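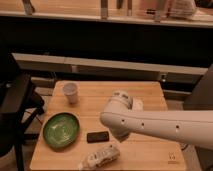
What belongs on a small shared snack table?

A cup, one dish, and the few small items a person can reach without moving anything else.

A Place for the Cup: Layout of a Small Shared Table
By the Household Studies Project Group, Vulmont College
Saturday, May 16, 2026
2 min read
262 shares · 2 comments

Background

The study lounge in Room 121 of the Prieto Building is used by students from several programs. Its tables serve for reading in the morning and for snacks in the afternoon, and complaints about spills and misplaced items have reached the department each term. The project group was asked to propose a simple layout for a small table that students could follow without supervision.

The group chose to work with ordinary objects. Earlier student work at the Vusham campus had used matched place settings, and its findings were difficult to apply to a table where a paper cup may stand beside a wrapped snack and a dish from someone's kitchen. The present report concerns mixed items of that kind.

Method

Items were arranged on a light wooden tabletop and the arrangements were discussed by the group. Each member completed a short form, known as the Grarnel sheet, stating which item seemed most likely to be knocked over, which seemed hardest to reach, and where a notebook might be placed. The forms were completed individually before any discussion took place.

The cup and the green dish were treated as the fixed points of the layout. Smaller items were regarded as movable. The group did not attempt to measure spills, and the comments below should be read as the judgment of its members.
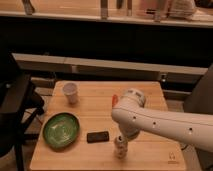 Figure 2. Cup and green dish at the left, with smaller items toward the center and right.

Observations

Members agreed that the cup was best placed toward the back left corner. A reader's sleeve is less likely to pass over it there, and the front of the table remains available. One form objected that a left-handed student would reach across the dish to drink. The objection was accepted, and the recommendation now allows the whole layout to be reversed.

The dish received the most discussion. Being round and shallow, it takes up more of the surface than a cup does, and it cannot easily be shared when it is pushed to the back. Placing it in front of the cup kept both within reach — although some members would have preferred a wider gap between them.

Low, dark items presented a different difficulty. A small rectangular object lying flat near the center is easy to see against pale wood, but it may be covered by a sheet of paper and forgotten. Upright items were considered easier to find and easier to tip. The group therefore advises against standing anything narrow at the front edge.

Wrappers and folded paper caused disagreement. Several forms classed them as waste to be cleared at once. Others noted that a napkin is still in use until the person leaves. The final wording asks students to clear such items when they stand up to go.

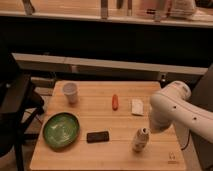
Recommendations

1. Place the cup toward the back of the table, on the side away from the writing hand.
2. Set the dish in front of the cup, fully on the tabletop.
3. Lay flat items near the center and keep papers off them.
4. Stand bottles and other upright items well back from the front edge.
5. Clear wrappers and used napkins on leaving.

Limitations and Further Work

The group considered a small table only. Long tables, where two or more people place their belongings side by side, raise questions of shared space that the Grarnel sheet does not address. The sheet also asks nothing about bags, which are commonly put on the table during the busiest hours.

A revised sheet is planned for July. Printed copies of the recommendations will be kept by the door of Room 121, and written comments may be left at the department office.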